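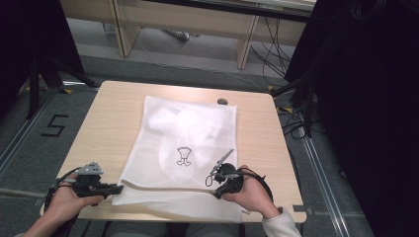
Coursework / Textiles and Household Studies / Spring Projects / Group 11

This site uses cookies to remember your preferences. By continuing to browse you accept our cookie policy. Accept | Settings

Do Mesh Laundry Bags Do Anything? A Report on Socks, Zippers and Patience

Group 11, final report, May

1. Why we did this

Our first proposal was about stain removal. It was turned down because three other groups had proposed stain removal, one of them with a better title. The second proposal was about mesh laundry bags, and it was accepted within the hour, which we chose to take as a compliment.

All of us owned at least one bag already. They tend to arrive in a household the way wire hangers do. We asked around our building what people used them for and got answers like "bras," "my mother gave it to me," and "onions." Very few people could say whether the bag protected the clothes, and those who could say disagreed with each other at length.

We wanted to know two things. Does a zippered mesh bag reduce visible wear on light knit clothing over repeated machine washing? And is the bag itself any good, meaning does it stay closed, and can a normal person open and close it without using bad language?

2. Materials

We compared two bags. The Prullska is the cheaper one, sold flat in a paper sleeve. The Kesard costs close to double and has a finer net and a longer zipper pull. Both are white. In hindsight we should have bought one of them in another color, as a good part of week one was spent arguing over which was which. We ended up sewing a loop of red thread into a corner of the Kesard.

The clothes were plain white cotton T-shirts and white ankle socks, all bought new on the same trip. A third set went into the washer with no bag at all. We refer to this as the loose set.

Washing took place in the Benítez Hall laundry room, second machine from the door, on the warm setting with normal spin. The first machine from the door has its own ideas about what normal spin is. Detergent was Rellus liquid, one capful, the same capful every time, measured by the same person. The rest of us were not trusted with it after the incident with the foam.

3. Method

Each set went through 20 washes. Items were dried flat on a rack, never in the dryer, and left until the following day. After every fifth wash we laid each item under a desk lamp and graded it for pilling, stretched seams and general sadness. The last category was removed from the final tables at the request of our instructor. Grading used a five-point scale, and two of us graded separately without comparing notes until both sheets were filled in.

For the closing test, a bag with one folded T-shirt inside was placed flat on a small table. The tester closed the zipper, turned the bag over, shook it, and set it back down. We recorded whether the zipper had moved. We did this dry and again straight out of the washer.

We had meant to do the whole thing in four weeks. It took seven. The laundry room closes at 10 p.m. and is popular on Monday for reasons we never got to the bottom of.

4. Results

Pilling. The loose T-shirt picked up noticeable pilling by the tenth wash, mostly under the arms and along the hem. Both bagged T-shirts looked better at the same point. By the end the gap had narrowed, and one of our graders put the Prullska shirt and the loose shirt at the same score. The other grader did not. We report the average and have agreed to remain friends.

Seams. The loose shirt's neckline had gone wavy by wash fifteen. Neither of the bagged ones did this, and it was the clearest difference in the study.

Socks. The loose set lost one sock at wash eight. It turned up four days later inside the sleeve of a stranger's sweatshirt, which had been left on the folding shelf. The bagged sets lost none. We realize one sock isn't a sample size, but we'd like it noted.

Cleanliness. Bagged clothes came out a bit less clean when the bag was full. A T-shirt bunched up at one end of the bag stays bunched up, and the water has to find its own way in. With only one or two items inside there was no difference we could see.

Zippers. The Prullska zipper crept open in the wet test more often than it stayed shut. The gap was small, but a sock is also small. The Kesard zipper held every time but was slow to close, particularly where the tape bends near the end. Two of our testers found that it helped to pin the mesh with one hand and pull with the other. The third had been doing that from the beginning and was insufferable about it.

5. Problems with the study

We had one machine, one detergent and one water temperature. The washer was shared, so we can't rule out things left in the drum by whoever used it before us (we found a guitar pick and a dime). White clothes made the pilling hard to see under the lamp, and we only thought of using a dark background at wash ten. Our early grades are probably too kind.

A larger problem is that we shook the bags by hand. Some of us shake harder than others – this was discussed. A future group might hang the bag from something and drop it a fixed distance, which we thought of on the last day.

We also read a forum post claiming that a mesh bag lasts 3,000 washes. We did not test this. We plan to graduate.

6. What we'd tell someone buying one

A mesh bag is worth using for anything with a neckline you care about, and for socks if you're tired of losing them. Put in less than you think will fit. Lay the contents flat before zipping, and tuck the zipper pull away if the bag has a little elastic for it. The Kesard is the better bag, though more than half of what you pay for seems to be the zipper. The Prullska will do if you add a safety pin.

Onions were outside the scope of this project.

7. Division of work

Washing was shared by rota. Grading was done by two members, and the third kept the log and the detergent. The report was written together in the laundry room, during the final rinse, on the folding shelf.

The remaining clothes have been returned to regular use, except the loose T-shirt, which is now a dust cloth.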